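Über uns

Ultero gibt es, weil in Hodurby ein Ladenlokal leer stand und der Vermieter keine Imbissbude wollte. Inzwischen kümmern wir uns um Tischwäsche, Tücher und alles, was man falten kann oder wenigstens könnte. 303 Betriebe geben ihre Textilien bei uns ab, der größte ist das Hotel Amrani, der kleinste ein Kiosk mit genau einem Vorhang.

Gewaschen wird im Keller, sortiert wird oben. Schwarze Tücher kommen immer zuletzt dran, man sieht auf ihnen jeden Fussel. Lose Fäden schneiden wir ab, gezogen wird nicht - das haben wir einmal gemacht und dann eine Decke ersetzt.

Oben stehen zwei beige Tische Kante an Kante, dazu Taschentücher und ein Edelstahlbecher.
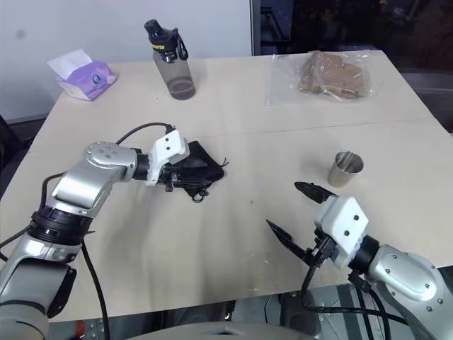
Eine Kundin meinte neulich, bei uns liege ein Lappen ordentlicher als bei ihr die Festtagsdecke, und ob wir auch Hausbesuche machten. Machen wir nicht. Abgabe täglich ab 10 Uhr, im Oktober bleibt wegen Inventur geschlossen.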